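Textiles & Trade

Last updated June 22, 2020

The Knitting Frames of Talidstead

For most of the last century, the town of Talidstead was known to the clothing trade for a single product. Its mills made ribbed knitwear in wool, sold by weight to wholesalers and carried by rail from the goods yard at Foder. At the height of production the town supported 43 separate workshops, many of them occupying the upper floors of family houses. Their tall windows, which let in the light needed for close work, can still be seen along the river streets.

The trade depended upon a particular kind of fabric. A rib is formed by alternating knit and purl stitches in columns, so that the cloth draws in on itself and returns to its shape after being stretched. Cuffs, collars and waistbands had long been made in this manner. The contribution of the Talidstead workshops was to extend the rib across the whole garment, producing a pullover that fitted closely without shaping or darts. Fishermen and quarry workers were among the first customers, and the garments were later adopted for general wear.

Dyeing was carried out separately, at the Belteo works on the north bank. The soft water of the Kotian stream was considered well suited to the purpose, and the works kept 60 standard shades in its pattern books. The rusts, browns and deep reds sold most reliably.

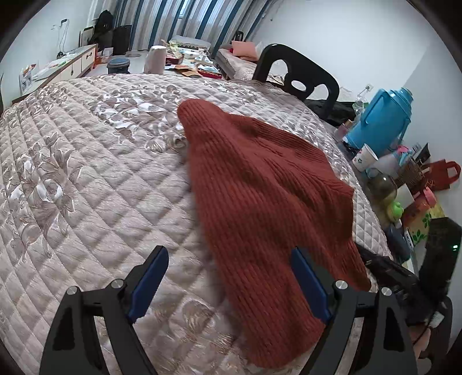 6 min read

Decline came gradually. Synthetic yarns reduced the price of competing goods, and households that had once mended a pullover for a decade began to replace it instead. By the time the Belteo works closed its dye house, only 13 workshops remained in operation. Several turned to hosiery and sportswear. Others sold their frames for scrap, and the buildings passed to new owners.

Interest in the older methods has since returned. The Talidstead Textile Museum, housed in a former warehouse, maintains nearly 40 hand-operated frames in working order and offers instruction in their use. Its annual exhibition, normally held in August, draws upon garments lent by local families. The museum advises lenders to store ribbed knitwear folded and flat, as a hanger will pull the shoulders out of line over time.

The Belteo pattern books are held in the museum's reading room and may be consulted by appointment.

We use cookies to improve your experience on this site. By continuing to browse, you agree to our use of cookies. Accept | Manage settings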